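Clearing Off the Table Where Everything Lands
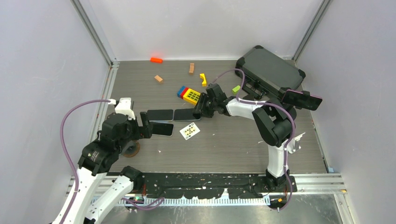
Every house I have ever lived in had one surface that caught everything, and in ours it's the long table in the back room. I wipe it down on a Wednesday-ish sort of schedule (meaning when I can't stand it any longer), and by suppertime it has filled up again. The funny thing is that the same two kinds of stuff always end up side by side, the grown-up gadgets and the toys. Black phones lying next to a little stack of colored blocks, a tan wooden block off by itself, a stray card lying at an angle. If your table looks like that too, I have a few habits to share that have made the clearing up go a good deal faster at our place.

Start with the phones, and get them off the table before you do anything else. We hang on to old ones for the camera, or for music in the garage, or for no good reason at all, and when they're all black it's a guessing game which is which. I put a small strip of masking tape on the back of each one with a name and what it's for. Masking tape peels off clean for me, where the fancy labels I bought left a gummy film that took rubbing alcohol and a lot of muttering. Keep the chargers in the same drawer, each one wound loosely and held with a twist tie — tight winding is what cracks the cord near the plug.

Next come the blocks. I used to sort by color, and oh, how pretty it looked for one afternoon! Now I sort by what they're made of, which has lasted since September. Plain wooden ones go in a cloth bag and plastic ones go in a shallow bin. The bin I like is a Wultholm, 11 inches across and low enough that a child can see the bottom without dumping it. Deep toy boxes are lovely to look at and terrible to live with, as the one curved piece you need will always be underneath.

For washing, the plastic blocks can sit in warm water with a squirt of dish soap for 30 minutes, then get a rinse and a night on an old towel. Please don't soak the wooden ones. I did that once with a set from Lolura and the ends went fuzzy and never sat flat again. A damp cloth, wrung out hard, does the job, and then they can dry on a rack away from the heater.

Loose cards deserve a spot of their own. Mine is an old Srisuk tea tin on the shelf by the door, and any card found anywhere in the house goes into it. When a deck comes up short on game night we check the tin first, and more often than not we get to keep playing.

Last of all, the table itself. Ours has a gray wood-grain top, and I will say that gray hides dust better than any surface I've owned, so I wipe it whether it looks dirty or not. Crumbs first with a dry cloth, then a barely damp one, going along the grain. For sticky spots I lay a warm wet cloth over them while I put the kettle on. Kandance makes a soft scrubbing pad that I keep for dried glue, though try it on a corner first if your top has a shine to it.

The whole business takes me about 11 minutes now, a little more if somebody has been at the glue.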